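**Progress report to the Bosten fund — folding work at the Urka site**

In this period the two-arm station handled garments in the lounge room, on the gray sofa, and our staff stayed beside it for each session. The red shorts and similar soft items are still the hardest for it. An elastic waistband pulls the cloth together, and the grippers must find the edge again.

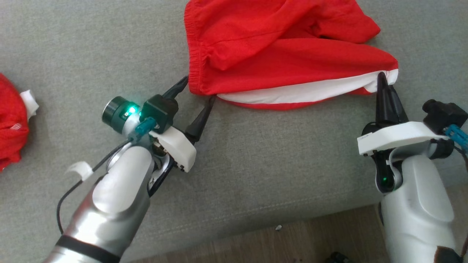
*Reported by Kimutai Muli, Urka site — 24 January 2019*

The station received 2,922 items and finished 584 without help from a person. This is below our plan of 700. I prefer to say it clearly now than to explain it in February.

For the staff the change is bigger than the number shows. Two folders moved from the table to supervising, and they asked for written rules on when they may stop the arms.
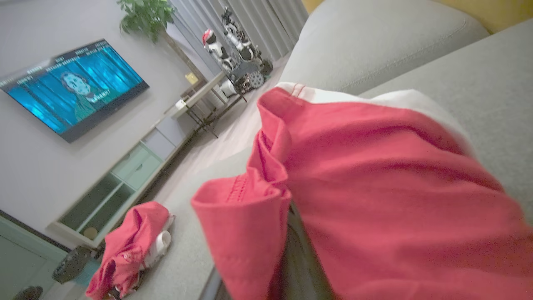 We gave them these rules, and every person on shift can now stop the work without asking me. Their hands are less tired, they told me, but watching is tiring in another way — so we change places more often. Pay stayed the same for both roles.

Still open: training for the evening group, and the spare gripper fingers from Stultari.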